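Ink drying time on coated cardstock
Paper Crafts > Stamping > Technique

Posted Sunday, April 14, 2019

rroy_stamps
I'm running Drinora pigment ink on the Trundside coated stock and it still smears after 5 minutes. The colour is good but the edges lift when I wipe the sheet. Same pad on uncoated card sets properly. Is there a fix short of changing stock?

sbangera
Heat tool, low setting, from underneath. Coated stock has no tooth, so pigment sits on top until it's set. 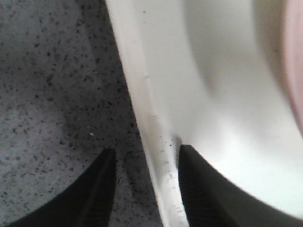
Maite Valcárcel disagrees with the heat tool. On her sheets the coating went dull well before the ink set, and she has gone over to solvent ink for anything glossy.

sbangera
Dull how? Mine is the 200 gsm and the finish hasn't changed. If yours is the 100 it may be overheating — thinner sheet, less margin.

olga_l
Solvent ink is hard on clear polymer stamps. I'd use clear embossing powder over the pigment and melt that.

rroy_stamps
It's the 200. Will try powder on half the batch and heat only on the other half.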